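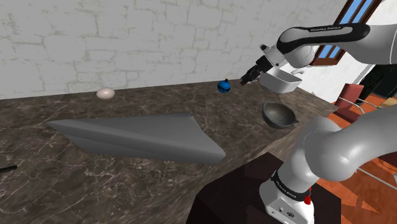 **Minutes, Allotment Association Batau, 31 October 2023**

Present: Johanna Hauser (chair), Duván Huamán, Imogen Stockdale, Gertraud Wyss (minutes). Excused: Fulgencio Soler.

1. The minutes of the last meeting were accepted with one correction: the hedge by the gate belongs to plot 3, not to plot 30.

2. Water. The bill for the summer came to 3,533, and this is higher than we expected. Duván has read the meter twice and thinks the pipe near the compost is leaking. He will ask the company Baumgartner for a price. Until then the back tap stays closed.

3. Tool shed. Imogen asked for a new lock. Agreed, up to 150. The old keys must be given back to Johanna.

4. Seed order. We order again from Gadovik. Lists go to Imogen in February. Gertraud would like more kinds of beans and fewer pumpkins. There was a long discussion about pumpkins, without decision.

5. Other. The path to Hollent is muddy and Fulgencio has offered wood chips by e-mail. Accepted with thanks.

The date of the next meeting will be sent by Johanna.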